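Student Project Report: Visit to the Surgical Robotics Open Day in Lurkolden
Course: Introduction to Automation, first year
Prepared by: Octavian Dobre

1. Purpose of the visit

In April our class went to the open day of the Tănase training center in Lurkolden. The task from our teacher was to choose one demonstration, to watch it from the beginning to the end, and to write how the machine and the human share the work. I chose the suturing demonstration, because in my earlier homework I wrote about cable-driven mechanisms and I wanted to see one from close distance.

Before the visit I read two chapters from the course book and I prepared a list of questions. Not all of them were answered. I mark in the text which ones are still open.

2. Organization of the day

The open day had two halls. In the Brenau hall there were industrial arms and a conveyor. In the Borden hall there were the medical stations. The organizers told us that they expected 500 visitors during the day, and at the entrance we received a badge with a number. Mine was 219. The groups for the medical stations were small, only nine persons, so we had to wait in the corridor for some 40 minutes. I used this time to read the posters on the wall.

The person who operates the instruments sits at a console and looks into a viewer. The visitors stand behind a line on the floor and look at a large screen. I was in the second row, but the screen was high enough and I could see well.

3. The suturing demonstration

The operator started with a short explanation in simple words. The instruments do not decide anything by themselves. Each movement of the hand at the console is made smaller and is repeated by the instrument tip. If the operator moves the hand quickly, the tip also moves, but the small shaking of the fingers is filtered. This was the first point which I wanted to confirm, and it agrees with the course book. 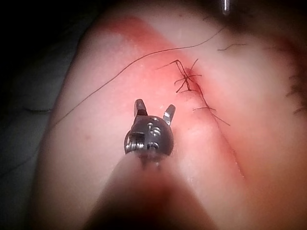

After this explanation the operator spoke about the training program. A new student at the center does not begin with stitches. First there are exercises with rings and pegs, then passing an object from one instrument to the other, and only after these comes the needle and thread. The full program has 225 exercises. I asked how many of them a student must repeat, and the answer was that it depends on the score, but most people repeat the knot exercises many times.

I also asked if the operator can feel the resistance of the material. On the system which was used for the demonstration there is no force feedback in the handles. The operator must judge the pull from what the eyes see: how the thread becomes straight and how the edges of the cut come together. For me this was the most surprising fact of the day. In our laboratory we always connect the idea of gripping with a force sensor.

4. Observations about the two instruments

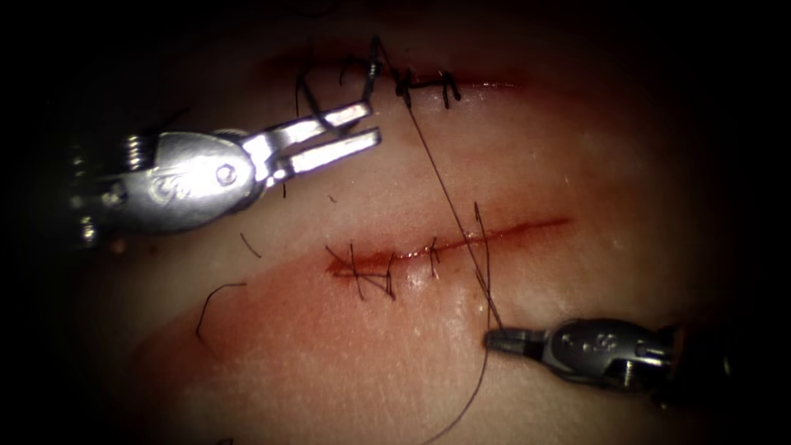

The second question in my list was about the work of two hands. I expected that both instruments would do similar things, as in the symmetrical tasks from our simulation exercise. In suturing the roles are different for much of the time, and they can be exchanged. One moment I noted especially: the instrument on the right held the thread with its closed tip, and the thread went up in a straight diagonal line to the knots on the upper cut, while the jaws of the left instrument were open and empty between the two cuts. The lower cut was stitched only on its left part at that moment. In my notebook I drew this position as a simple diagram with one "holding" arm and one "free" arm, and I think it would be a good example for the chapter about coordination of manipulators.

About the mechanism, I learned that the motors are not in the tip. They are at the other end of the instrument, and thin cables carry the movement through the shaft to the wrist. The wrist has pulleys and pins, and because of this it can bend in more directions than a straight tool. The cables become longer with use, so the instruments have a limited number of uses. I did not find out the number. This is one of my open questions.

5. Difficulties

It was hard to write and to watch at the same time. On the large screen the picture is flat, but the operator sees in three dimensions, so I could not judge well the distance between a tip and the surface. Also some technical words were new for me, and I had to look for them at home.

6. What I would do next

I would like to build a simple wrist with two cables and a pulley from the parts which we have in the laboratory, and to measure how much movement is lost when the cable is not tight. My teacher agreed that this can be my project for the second semester.

Open questions: the life of the cables, the delay between the console and the tip, and how the score in the training exercises is calculated.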